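4.2 Equipment costs and purchase planning

The budget for the table-clearing station was drawn up before any of the arms had been chosen. This turned out to be a mistake. The first version listed the arms, the grippers and the cameras as three lines, with a single line at the end for everything else. By June that last line had been split into 18 separate items, and several of them had longer delivery times than the arms.

Two suppliers were asked to quote for a pair of arms with matching grippers. Draretti offered the lower unit price but sold the wrist mounts and cabling separately. Tendora quoted for a complete pair, with mounts, cables and a spare set of fingertips. Once the missing parts were added to the Draretti quote the gap between the two was small, and we chose Tendora on delivery time. The order took 8 weeks to arrive. Draretti had given us 56 working days for the arms alone.

We considered buying one arm at first and adding the second in the next budget year. The case for this was mostly financial. Against it, the task set includes work where one arm holds or steadies an item and the other tips food waste out of it, and a rack that one arm alone may not reach comfortably from the far side of the tray. A single arm would also have meant building the table fixings twice. Figure 3 shows the two-arm station during a clearing run.
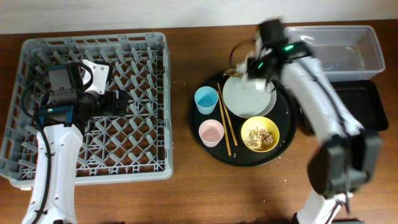 Figure 3. Two-arm station with the dish rack, loaded tray and clear storage bin.

The tableware was bought last and cost very little, but it deserves its own line in the plan. Plastic cups and bowls scratch with repeated gripping, and a scratched surface can change how an item looks to the camera. We now buy plastic items in sets from one shop and keep spare sets sealed until they are needed. Racks and trays are replaced less often. The total for tableware, racks and bins over the project was 2041 pounds, far more than the token sum we had first set aside.

Spare parts were harder to plan for. The Waltidum site, which runs the same station, had advised us to hold one spare gripper for each pair of arms, and we followed this. We did not hold spare wrist cables. Cables that run outside the arm bend every time the wrist turns, and ours wore out sooner than the motors or the joints. Each failure stopped work until a replacement came. Two spare cables per arm would have cost less than one lost week of staff time.

Service cover was bought from Ong for the first year only. It was priced at around a tenth of the cost of the arms, and we used it twice, both times for gripper faults. Whether to renew depends on how heavily the station is used — a site running short sessions may do better to put the money into parts.

Staff time for cleaning is not included in the equipment figures. Runs with real leftovers need the table, the tray and the fingertips wiped down between sessions, and this time is charged to the running costs in Section 4.3.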